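Workshop Tips: When the Gripper Jams on a Part

A parallel gripper that stalls on a round part is one of the more common faults on a small bench cell, and most of the damage comes from what people do in the first minute afterward. These tips come from the Surmont training bench, where we had 46 stalls logged by the end of April. Nearly all of them happened at the holder, with the fingers down beside a disc and the arm refusing to move either way.

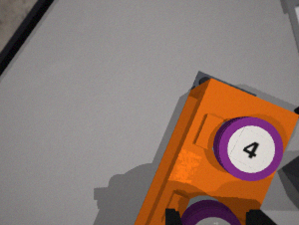 Shaimaa Zerouali

Look before you touch anything. Get your eyes level with the holder and see where each finger is in relation to the rim of the disc. If a finger has come down on the rim, the arm is pushing into the holder and will spring a little when the power goes off. Keep your face and hands back until that has happened.

Don't press Resume to see if it clears. On our bench that turned a 4-minute stop into a bent finger and a Sunday spent realigning the holder.

Stop the cell with the emergency stop and leave it in. A program pause is not enough, as the arm is still holding its position and can move again when the pause ends.

Write down the fault code. Ours was a force limit the first six times and a position error after that, which told us the holder had shifted on the table.

Never pull a disc out with your fingers while the gripper still has air. Shut the supply valve, bleed the line and wait for the gauge to drop to zero. Dinesh Bhuiyan hangs a tag on the valve when he does this, and we have all picked up the habit.

Once the air is off, open the fingers by hand and back the arm straight up in jog mode at the slowest speed. Straight up only. Any sideways move with a finger still in the recess will chip the edge of the holder.

Wipe out the recess with a dry cloth. Oil makes grit stick, and grit under a disc lifts it just enough to catch a finger on the next pick.

Check the rest of the arm too. It is easy to stare at the gripper and miss an elbow or a link that is up against something else on the table. A link leaning on a box will trip the same force limit as a jammed finger, and you can lose an hour cleaning a holder that was fine. Walk all the way along the outside of the floor tape and look at the arm from each side – the back of the table is the part you can't judge from the front. 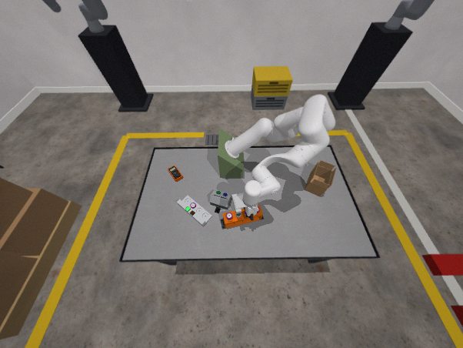

Before You Restart

Clear whatever the arm doesn't need. Tools and cartons go on a shelf outside the tape.

Push down on each corner of the holder. If it rocks, tighten the base and teach the pick point again.

Run the first cycle with no part in the gripper, at low speed, with one hand on the stop button. Then run one with a part.

Change the finger pads at 3000 cycles even if they look good. Worn pads slip, and a disc that slips goes back in crooked.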